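这一页讲深色棉布，讲印花，也讲叠衣服这件被吹得太高的事。四月里我把 Henine 出的那本收纳手册读完了，156 页，里面有一整章在说“衣物摊平之后，心也会跟着平”。我对这种句子一向没什么耐心。衣服摊平了就是摊平了，接下来还得叠，叠完还得有地方放，放进去之后过两个星期又乱成原样，手册对最后这一步只字未提。

不过里面有些做法值得拿来试，所以下面边看边说。先讲印花，再讲纯黑，最后是我试过的几种叠法和一点抱怨。

## 一、印花
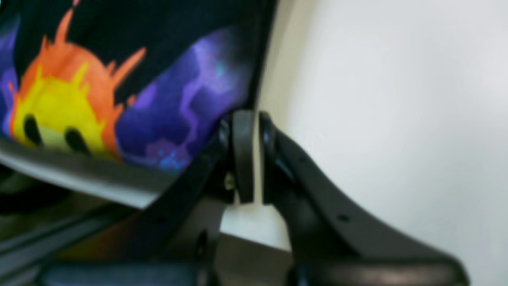
*深色底上的火焰小人，旁边一大片紫色云团。*

手册建议把印花织物一律“图案朝外”收起来，理由是一眼能认出来。听着有道理，可要看是什么图案。像这个橙黄色的火焰脸，塞在哪儿都认得出，露一个火苗尖就够了，用不着专门为它设计叠法。真正认不出来的是那些小碎花、细条纹，还有各种深浅不一的灰，而这些东西朝外朝里都一样难认。

紫色那片我倒是多看了几眼。浅紫的细纹在深浅不匀的底色里分叉，像闪电。这种图案有个好处，折一道印子进去也看不太出来。纯色布就没有这个待遇。

关于印花怎么保养，网上的说法多得吓人：反面洗、冷水洗、阴干、不能熨、隔着布熨、放冰箱冷冻一晚再洗。最后一条我在 Rumatville 的一个居民论坛上见过不下好几回，每次都有人信誓旦旦，每次都没有人贴出前后对比。我的态度是反面洗可以照做，反正只费翻一下的工夫；冷冻就算了，冰箱里还有饺子。

再说“鼓着”的东西。凡是里面有填充、表面微微鼓起来的软物件，手册都归进“可压缩类”，叫人抽真空。我试过一次，用的是 Virnton 的压缩袋，买的时候写着能省一半空间。空间是省了，第二天袋子自己吸了半袋气回来。也许是我没封好口，说明书上的封口步骤写得像绕口令。但凡一样东西需要顾客反复检查自己是不是没封好口，我就倾向于怪那个口。

后来我把软的、鼓的都直接立着放，靠墙，一件挨一件。很占地方，好处是不用抽气。

## 二、纯黑
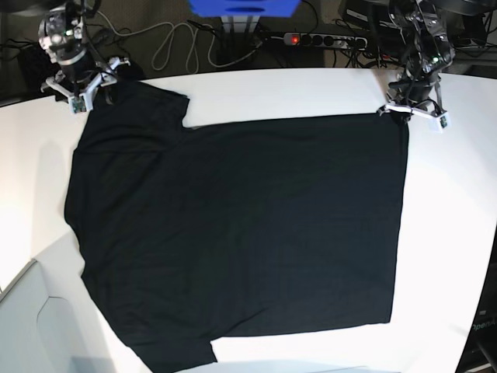
**阅读时间：6 分钟**

黑色 T 恤摊在白色亮面桌上，下摆在右，领口一侧朝左，两只短袖一上一下。

手册里所有示范都用浅色衣服，我翻了两遍，一件黑的都没有。原因不难猜：黑衣服不上镜，折痕看不清，边在哪里全靠摸。可是大多数人的抽屉里恰恰是黑衣服最多，我自己的那一格拉开来就是一块完整的黑，每天早上要抽出三件才能找到想穿的那件。一本教人叠衣服的书绕开黑衣服，就像一本菜谱绕开鸡蛋。

衣服横过来放，手册叫“侧铺法”，说比竖着放“更符合动线”。我不知道什么叫动线。横着放确实有一点方便：下摆那条直边到了手边，可以拿来当尺子用。领口和肩膀那头总是弯弯扭扭的，怎么拉都拉不成一条线，照片里左边的轮廓也是这样，一会儿鼓出来，一会儿收进去。我以前会花时间去拉平它，现在不拉了，叠进去谁也看不见。

袖子根上的折痕也是同样的道理。一道软软的横折，旁边几条浅的斜纹，棉 T 恤放上桌子多半都有。手册要求“以掌心由内向外抚平，呼吸均匀”。抚平我同意，呼吸的事我自己会安排。

桌面的问题倒可以认真说一句。亮面桌子好擦，可是布在上面容易打滑，你拉这头，那头跟着走。我在家试过铺一条旧毛巾，滑倒是不滑了，毛巾上的毛全粘到了黑衣服上，于是又多出一道拿滚筒粘毛的工序。两种麻烦选一种吧，我选打滑。

## 三、试过的叠法

**三折再对折。** 最老的办法，两侧往中间收，袖子折回来，再从下摆往上对折。没有名字，没有人为它写过一章，我用得最多。缺点是叠完厚薄不均，领口那端高出一块，摞到第六件就开始歪。

**“2 秒叠”。** 捏住两个点，交叉一提，一抖，落下来就是成品。视频里看着像变戏法。我练了一个晚上，单件是快了，可每件都得先摊平、找准那两个点，黑衣服找点尤其费眼睛。把准备时间算进去，跟老办法差不多。网上从来没有人把摊平那一段拍进去计时，我觉得这很说明问题。

**立式叠法。** 叠成小方块竖着插进抽屉，像档案。刚弄好的那天晚上非常好看，我甚至叫家里人来参观。抽走几件之后，剩下的就往空出来的地方倒，一倒倒一排。手册说可以用书立撑住。为了放 T 恤去买书立，再为书立找地方，我看还是算了。

**卷。** 旅行用还行，在家里卷来卷去没什么意思。卷完的印花会露出莫名其妙的一截，火焰脸要是只剩一只眼睛对着你，早上开柜子多少有点别扭。

**干脆挂起来。** Lý 二手衣店的人全都挂着卖，我问过他们为什么不叠，对方说叠了客人也会翻乱。这是我今年听到的关于收纳最可信的一句话。可惜家里的挂杆长度有限，而且薄的棉 T 恤挂久了，肩膀上会顶出两个小角，穿上身像要起飞。

## 四、容器

Henine 手册配套推荐一种 40 升的收纳箱，按“季节”分四只。我只买了一只，想看看到底装得下多少。装是装得下，装满之后搬不动也是真的，盖子中间还会往下塌一点，上面再摞一只就不敢了。透明的侧面本来是为了看见里面，装满黑衣服以后看见的自然就是黑。

标签我也贴过，写“黑，短袖”。后来又往里塞了一件长袖，标签没有改，到今天还是“黑，短袖”。

现在的做法很简单：印花的放上面一层，纯黑的放下面一层，最常穿的那两三件根本不进柜子，洗完搭在椅背上，第二天接着穿。手册第四章专门批评过椅背，措辞相当严厉。我读完那一章，合上书，顺手也放在了椅子上。

## 五、补几句

- 写信问我压缩袋型号的，我不推荐，所以不写型号。
- 有人说黑衣服用深色专用洗衣液就不会发灰。我用了一瓶，看不出差别，也没有留一件不用的来对照，这个结论不算数。
- 侧铺法和竖铺法我各用了一阵，速度上感觉不出高低。习惯哪边就哪边。
- 手册可以去图书馆借，Rumatville 分馆有，书脊那里有点开胶。买的话超过我愿意为叠衣服花的钱。

袜子的部分以后再说，那一章我还没看懂。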